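Braltholm Borehole Temperature String

If you want to know how warm the ground is under your feet, the best way is still to go down and measure it. The Braltholm string does that beautifully! It's a single cable with 16 sensors along its length, made to hang in a narrow borehole and stay there for years.

We built the first one for a test well at MacAulay, where the models kept disagreeing about heat flow in the granite. Getting real readings at 16 depths (all taken at the same moment) was a joy, and the well has had a string in it ever since.

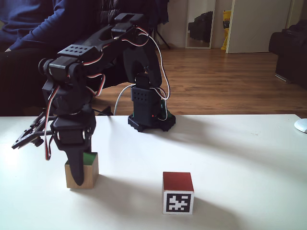 Black jointed arm on its round base, white tabletop.

Each sensor sits in its own sealed sleeve, and the spacing is up to you. Most people put them close together near the surface, where the seasons still show, and spread them out farther down. Send us your drilling log and we'll happily suggest a layout.

The string plugs into the Dritum logger, which runs for 7 years on one battery pack at hourly readings. Give a new hole time to settle before you trust the numbers, though. Drilling fluid upsets the temperature more than you'd think, and watching the curve drift back to normal is half the fun.
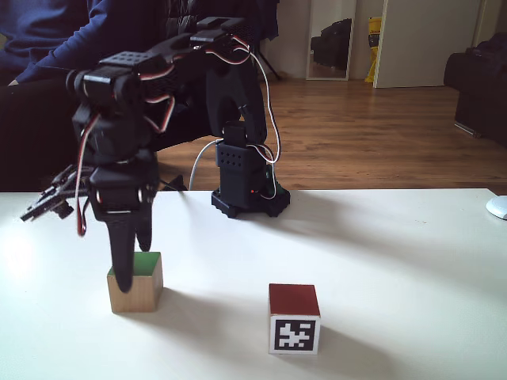
Files come off the logger as plain text, so they open in Sivico or any spreadsheet you already have.

In the box: sensor string, Dritum logger, top clamp, sinker weight, 3 spare seals, calibration sheet.

Lead time: 7 weeks. Custom lengths welcome.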